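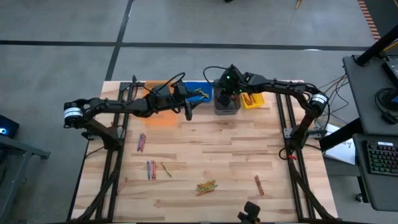 Crayon sorting: bins by color or one big tub?

waxpaper_annelies
Posted Nov 4, 2021

Okay, I have finally started on the crayon situation and I'm having way too much fun with it! Three containers along the far side of the table: a blue bin, a dark gray round one and a little yellow bin. The yellow bin has the warm colors, so far a few oranges and reds. There are still blues and reds all over the wood, plus a yellow-green or two I keep changing my mind about. Is yellow-green a green or a yellow? How do the rest of you split them up?

Annelies Wallner

firel70
Yellow-green goes with the greens. Always has in our house. I love that your warm colors are in a yellow bin, my kids would get that right away.

lombardi_d
I'm going to be the grump. We sorted by color in June and it lasted 4 days. Now everything lives in one wide tub and the kids dig. Digging is half the fun when you're five! They find colors they forgot they had.

Debora

waxpaper_annelies
Debora, four days is pretty good!! But doesn't everything end up at the bottom? Ours did. The short ones vanish and then somebody is crying over a red.

lombardi_d
Get a shallower tub. Mine is a baking dish, and you can see every crayon in it.

Iltitz
Sort by condition instead. Whole ones in one bin, stubs in another, and the third for anything with the paper gone. I run an after-school table with 20 kids and color bins fall apart by snack time. Peeled stubs go into a muffin tin and get melted into chunky ones, and those are the first to get grabbed.

firel70
Disagree, a kid drawing a fire truck wants red. They don't care if it's a stub.

Iltitz
Fair, but they do care when it snaps.

waxpaper_annelies
Ooh, the muffin tin! I'm stealing that. What temperature? And do you mix colors or keep them together?

Iltitz
Low oven, paper off, and keep an eye on them. Blue with yellow-green is gorgeous. Blue with orange goes to mud, so keep those apart.

lombardi_d
See, there's your answer on the yellow-green. Put it with the blues and melt the lot.

firel70
No! Greens!

waxpaper_annelies
I'm giving the blue bin a try for blues and greens together and leaving the gray one for stubs. Still have the ones near my side of the table to pick up, then I'm going looking for a muffin tin.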